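Home | Projects | Blog | Contact

Cold Brew on a Dorm Budget: What Steep Time Really Does

Print this page | E-mail this page

By Gráinne Ó Briain, with Sorcha Conneely and Fergal Buckley
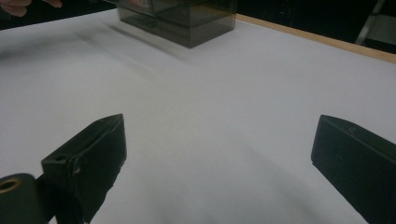
So our group got coffee. Half the class was doing tea or kombucha and I'd been drinking cold brew since freshman year, so when Ms. Tierney passed around the topic sheet I wrote our names down before Fergal could argue (he wanted sourdough). The question we ended up with was pretty simple: if you make cold brew at home, how long should you leave it, and can regular people taste the difference?

We started in April with one bag of medium roast from Arnholm, the little roaster over in Wamville. I picked it mostly on price. It came as whole beans and we ground it on Sorcha's hand grinder, and let me tell you, grinding 500 grams by hand is a workout! We did it in shifts while watching TV. Our first batch came out too fine and the filter clogged up completely, so that went in the compost and we bought a second bag.

The recipe stayed the same the whole way through. One part coffee to eight parts water by weight, tap water run through a pitcher filter, quart jars with lids, everything in the fridge. We made three versions:

Short: 8 hours
Medium: 17 hours
Long: 34 hours

The 17 was supposed to be 16. Fergal slept in. We decided it was easier to make every other medium batch 17 too than to start over, and Ms. Tierney said that was fine as long as we wrote it down, so I'm writing it down.

For the tasting we set up outside the dining hall on a Saturday with three pitchers marked with colored tape. Everybody got a small sip of each one, black, no sugar, in a different order every time. Then they picked a favorite and wrote one word about each. Sorcha made the order sheets and she was strict about them – I tried to pour out of order once and got a look.

I figured the long steep would win because it's the one I like. Nope! Medium won easily. Short came second, and the words people wrote for it were things like "tea," "light" and "weak." The long one got "strong" a lot, but also "woody," "dirt" and "my grandpa's truck," and I still kind of want to know what that means. A few people couldn't tell medium and long apart at all and said so on the card.

Fergal did the cost part. Each jar used 100 grams of coffee and all three steep times cost the same, so a longer steep doesn't save you money unless you water it down after. We tried that at the end with the last of the long batch, cut with cold water, and I thought it tasted flat. Fergal liked it. We didn't have enough left to test it on anyone else, so it stays out of the results.

Stuff we'd change:

We only used one roast. A dark roast might get bitter faster, or it might not, and we can't say.

The jars got strained through paper filters at first and then through a cloth bag when the paper ran out. The cloth ones were cloudier. I don't think it changed the votes but it bugs me.

Also the pitchers warmed up over the morning and we had no ice plan. People who came by late were drinking something closer to room temperature, and that's a whole different drink if you ask me.

My part of the writeup was supposed to be 332 words and obviously I blew through that. Thanks to Chiến Thân for lending us the pitchers and a cooler we forgot to use. I still have two jars of the medium in the fridge if anyone from class wants one – bring your own cup.

Print this page | E-mail this page

Related projects
Does Salt Make Chocolate Taste Sweeter?
Three Ways to Keep Basil Alive
Popcorn: Pot, Microwave or Air
Bríd Tierney's Topic Sheet for Food Projects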